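Learning to like the slow train

In January I gave up the car. I would love to claim this was principle, but it was the gearbox, followed by a conversation with the garage in which the figure of £1,843 was said out loud by a man who at least had the decency to look at his shoes. The car was worth less than that with a full tank. I signed a form, took my umbrella and the road atlas out of the back, and walked home in the rain with both.

So now I go to work by train, from Brirnby, which has one platform, one shelter and a ticket machine that accepts every card except the one you are holding. The journey used to take me half an hour by road. By rail it takes 50 minutes, including a pause outside the junction that appears in no timetable but happens every single day, in the same place, beside a field with a bath in it. I know that bath very well. I know what the sheep think of it.

For the first few weeks I was unbearable. I checked my watch. I sighed through my nose. I wrote a complaint to the train company in my head, revised it between stations, and never sent it. Then my phone battery began dying by mid-morning and I had to find something else to do with my hands, so I took a paperback. It was a Swedish crime novel somebody had left in the shelter, with the last chapter missing, and I have my own theory about the vicar.
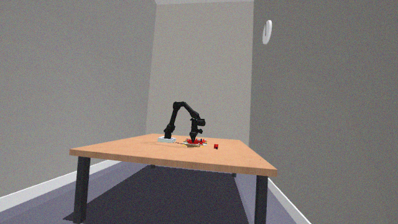
Black robot arm above a red cluster
Simulated room, table and wall clock

Since then I've read more than I had in the previous few years put together. Most of it is rubbish, and I say that fondly. The charity shop by the station sells paperbacks at a price that makes it rude to leave with only one, and its idea of alphabetical order is relaxed enough that you can go in for a history of canals and come out with a memoir by a vet. I did exactly that. The vet was excellent. I still haven't found the canals.

There is also the matter of the other passengers. You can't get to know anybody on a morning train, it would be terrible manners, but you do acquire a sort of silent household. The woman in the green coat does her make-up between the second and third stops and has never once smudged it, even over the points. Two schoolboys copy each other's French homework, and as far as I can tell neither of them did it in the first place. Bendik Boström I know by name only because we once worked in the same building, and we have agreed, without a word on the subject, to nod at each other and sit in different carriages. It is one of the healthier relationships in my life.

The evenings are less charming. The 17:15 is full of damp people eating crisps, and if it's late the announcements apologise in a voice so cheerful that you feel you ought to thank it. I have stood all the way home with my face against a stranger's rucksack. I have also been carried straight past Brirnby, asleep, and had to ring my sister from a platform where the only other living thing was a pigeon. She came and got me. She brings it up at meals.

People ask when I'm getting another car, usually while they're giving me a lift. I did look at a few online. There was a small blue one with nice seats and a dent the seller called "character", and I got as far as writing him a message. Then I worked out the insurance and went to put the kettle on.

For now I've renewed the season ticket, bought a flask that doesn't leak (my third – the first two ruined a bag and a vet) and started on a very long novel about a family of Norwegian herring merchants. I'm on page 248. Someone has just inherited a boat, and I don't think it's going to make him happy.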